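Workshop tips: when the arm stops in the middle of a job

Last updated Jun 25, 2023

I keep two small arms on a bench in my workshop at Flukus, and I use them for sorting soft things: pads, cloths, baby items, whatever my family gives me. In March one of them stopped with its gripper closed and would not open again. I lost a whole evening. After that I wrote down what I learned, and maybe it saves you the evening.

First, do not pull. When a gripper is closed on cloth and the motor is still holding, your hand is weaker than you think, and the gears are weaker than both. I pulled, and I broke one tooth in the gear. The spare part from Breller cost me 2 weeks of waiting.

Switch off at the wall, not in the program. A program can say "stopped" while the motors still have power. But put one hand under the forearm before you switch off, as the arm will drop as soon as the power is gone. Mine has no brake. If yours has one, read the manual first, it may need power to let go.

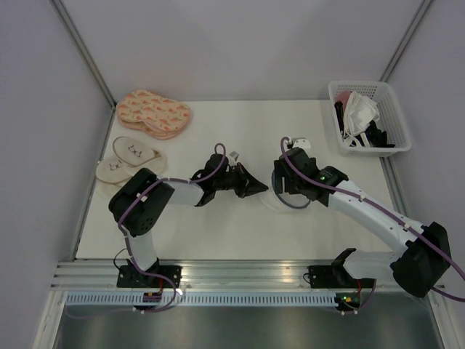
My fault was in the cable, and I looked for it in the wrong place for a long time. The controller showed error 767, which the Petkov manual calls "no answer from joint", so I changed the joint settings again and again. The real problem was one wire that had broken inside its cover, near the elbow, where you cannot see it. The cover looked like new. Now I give each cable a wide loop over the gripper and hold it to the arm with a tie or a clip, so that it does not swing free and catch on things. The tie at the elbow must be snug but not tight. If it presses a dent into the cable, cut it off and put a new one.

To test for a broken wire, do it with the power off. Unplug the cable at both ends, put the meter on the beep setting, and bend the cable slowly along its whole length while you listen. If the beep breaks up at one place, you have found it. Do not repair this place with tape — it will hold for a day and then fail when the arm is stretched out. Replace the cable. I buy the 900 mm length from Pelton, the 847 mm one is too short for a good loop.

Some smaller things which I do now:

Lights on a board tell you that it has power. They do not tell you that the motor can hear it.

Straps are worse than flat cloth. A strap can go around a finger of the gripper and pull tight, so fold straps inside before you start.

Keep your sleeves rolled up, and tie long hair back. Never reach between two arms when only one of them is off.

After a repair, run the first job at the slowest speed with nothing on the table. Keep your hand near the switch. I let mine open and close for as long as it takes to drink a coffee, then I give it one flat pad, and later the difficult pieces.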